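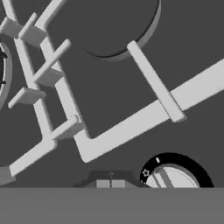
Up at 5, couldn't sleep, kept running the sums for the move. Prondcombe wants the deposit by Friday and I still don't have the letter from the bank. 1,586 for first month plus fees, which is more than I said I'd ever pay for anything with one bedroom. Had toast standing up. Sat for a while looking at that pale gray grate thing, all square bars laid crooked over the dark, two rails going up one side like a ladder, and thought yes, that is what my head looks like this week. Then the kettle went and I got on with it.

Called the bank at 8:30, on hold till nearly nine. The woman said the letter had gone out. Gone out where. She read me the old address, the one from before this one. Asked her to send it again, she said she'd "put in a request." Wrote down the request number on the back of the gas bill and then put the gas bill in the recycling, so had to go dig for it at lunch with the lid on my head.

Packing. Did the hall closet and half the kitchen. I own so many lids. Threw out a bag of candles, two umbrellas, the fondue set that never got used (still had the tape on the forks). Kept the green bowl even though it's cracked. Kept the blanket. Kept all the letters without reading them, because if I start reading them it'll be Christmas.

Boxes - ran out. Went to the Agarwal store on the corner and they let me have a stack of banana boxes from out back, the good ones with the handles. Holes in the bottom though, so nothing small. Had to line them with newspaper and then of course I read the newspaper. Carried them home in two trips, wind trying to take the top one the whole way. A kid on a bike laughed at me, fair enough.

Movers. Darutden quoted 1,000 flat and I thought ok, painful but ok, and then they called back in the afternoon and said stairs are extra. How many flights. Three. That's another 124. I said you asked me about stairs on the form and I ticked stairs. Long silence, typing. Then he said he'd see what he could do, which I think means nothing. Should I just hire a van? Keep going back and forth. My back says no van. My bank account says van. Will decide tomorow.

Worst part of the day was the bookcase. It will not come apart. I put it together myself nine years ago, drunk on being 29 and having a wall of my own, and I must have glued it, who glues a bookcase. Hit it with the heel of my shoe. Nothing. Sat on the floor and had a bit of a cry, not really about the bookcase. Then ate the rest of the crackers.

I keep thinking I'll miss the light in here. Late afternoon it comes across the floor right up to the stove and for maybe twenty minutes the place looks like somewhere a calm person lives. The new place faces the wrong way. But it has the little yard, and no one above me dragging chairs at midnight, and I can walk to work in the mornings instead of standing on that bus with somebody's backpack in my teeth. Have to remember I wanted this. I did want this, I made a list and everything, it's in the blue notebook, wherever that is. Packed probably.

Dinner was rice and the last egg. Trying to use up the freezer - found peas, more peas, a thing in foil I'm scared of. Took my Zenance tablet at 9 with tea. Supposed to help with sleep, so far it mostly helps with dreaming about being late.

To do tommorow:
bank again, early
call the power people re: shutoff date
tape, the wide kind
4 more boxes at least
bookcase?? leave it? ask if next tenant wants it
library books!! under the bed, overdue
cancel the window guy
wash the coat

Wrist hurts from the tape gun. Hands smell like newspaper and bananas. Upstairs has started with the chairs, right on time. Rain on the window too, soft so far. Going to read two pages and turn the light off - haven't packed the lamp yet, or the pillow, or my good socks, so there's still a kind of room here if I don't look at the hall.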